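Department of Engineering
Final Year Project Report
Two-Arm Handling of Loose Cables from Demonstration

Summary

This report describes a project carried out in the Clistside teaching laboratory on the handling of loose cables by a pair of small robot arms. The aim was to find out whether a control policy trained only on recorded demonstrations could pick up a coiled cable, pass it from one gripper to the other and set it down without pulling the coil apart. The work builds on the Riner project of the previous year, which dealt with rigid parts only.

1. Background

Cables are difficult for robots. Their shape changes whenever they are touched, and two coils of the same length seldom lie in the same way. The Riner report recommended that any later group should begin with short leads, and this advice was followed.

2. Equipment and set-up

The two arms are fixed to a shared black rail along one side of a wooden table, so that the distance between their bases does not change from one session to the next. They face inwards and their working areas overlap over the middle of the table. The coil is placed in this overlap before each recording, slightly nearer to the left arm, with its plug ends left free. 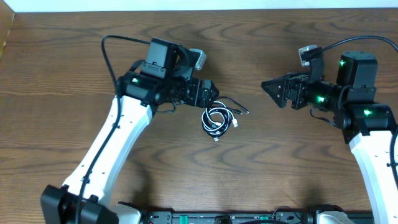 Power and signal checks were made at the start of every session, and the joint zero positions were compared with the stored values. Where a joint differed from its stored value by more than 2 degrees, the arm was calibrated again before any recording was made. The control software, known within the group as Gorden, stores joint positions and camera views together in one file for each demonstration.

3. Collection of demonstrations

A total of 226 demonstrations were kept. Each lasted up to 480 time steps and was recorded by one of two operators working in turn. Demonstrations in which the coil left the table were discarded at once. Those in which the coil opened but stayed within reach were kept — the group considered that the policy would need to meet such cases during training.

4. The handover

The handover proved to be the hardest part of the task and took up most of the second term. The first version of the policy, trained with the Eberhard method as taught in the robotics module, often closed the receiving gripper too early.

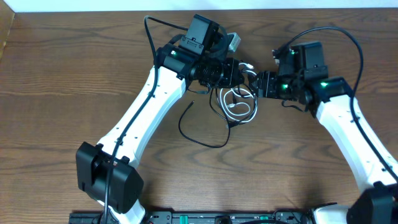
Timing was only one side of the problem. The position of the two wrists mattered as much, and the operators had not been consistent in where they brought them together. A fixed meeting pose was therefore agreed, with the grippers pointing at each other over the middle of the table and only a narrow gap left between the jaws. The camera modules above the wrists face a crowded view in this pose, and the arms' own short leads hang close to the working area. Demonstrations recorded before the change were marked in Gorden and left out of the final training set.

5. Results and discussion

With the agreed pose in use, the policy closed the receiving gripper at a suitable moment more often than before. Failures that remained were mostly of one kind: the giving gripper held a single loop of the coil, and the rest slid down under its own weight. Thin cable was affected more than thick cable.

The group did not test cables longer than those used in training. A further limit is that all recordings were made on the same table, and its strong grain may have influenced the camera-based part of the policy. Repeating the work on a plain surface would settle this point.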